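Household Know-How / Small Stuff

How to Sort and Store a Tangle of Colored Rubber Bands

January – by Gladys Echeverri

My mother kept her rubber bands on the kitchen doorknob, and for years I did the same, until the knob got so fat that it was hard to turn. These days mine live in tins, and twice a year I tip them all out and go through them. It's a pleasant job for a Wednesday afternoon with the radio on, and I'd say it takes me about 60 minutes with a cup of tea in the middle of it. If yours have been piling up in a drawer since you moved in, give yourself longer!

What you'll need: a table, a soft cloth, a bowl of lukewarm water with a drop of dish soap, an old towel, and a few small tins or jars with lids. A little cornstarch is nice to have if your bands tend to cling together.

Start by emptying everything out. I mean everything – the doorknob, the junk drawer, the pencil cup, the one you've been wearing on your wrist since the mail came. Shake the heap apart with your fingers and lift out any bands that have knotted around each other. Don't yank on a knot. Roll it between your palms for a moment and it will usually loosen by itself.

Next comes the stretch test. Take one band at a time, pull it gently to nearly twice its length, and look at it against the light from the window. Tiny cracks mean it's on its way out. A band that feels sticky, or stays long after you let go, should go straight in the trash (I used to save these "just in case" and they melted themselves onto a perfectly good box of thumbtacks). Turn your face a little to the side while you pull, and have the children do the same if they're helping.

Drop the keepers in the soapy water, swish them, rinse them, and lay them out on the towel. Let them dry fully and keep them away from the radiator. Heat and sunshine are what age rubber fastest, and a sunny windowsill will ruin a good band in one summer.

Once they're dry, spread them over the table with some space between them, so you can see each color before you pick anything up. I pull the reds first, then the yellows, and leave the greens for last, where there's always a shade or two I have to hold side by side.

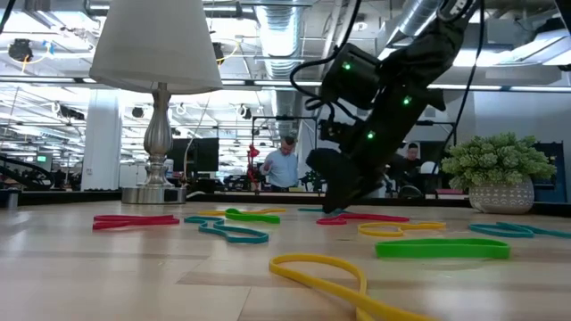
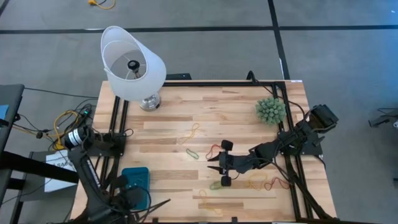 Loose bands on a wood tabletop, with the colors still mixed.

You may like to go by size in place of color, and that's a fine system too, especially if you mostly use them for freezer bags and rolled-up posters. I go by color simply for the pleasure of opening the tin. My sister in Isum does both, with wide bands in one jar and skinny ones in another, and the colors bundled up inside.

Dust each batch with a pinch of cornstarch, shake off the extra, and close the lid. Keep the tins in a cool, dark cupboard – mine are on the shelf below the tablecloths – and leave one small jar of everyday bands by the phone, where people will look for them anyway.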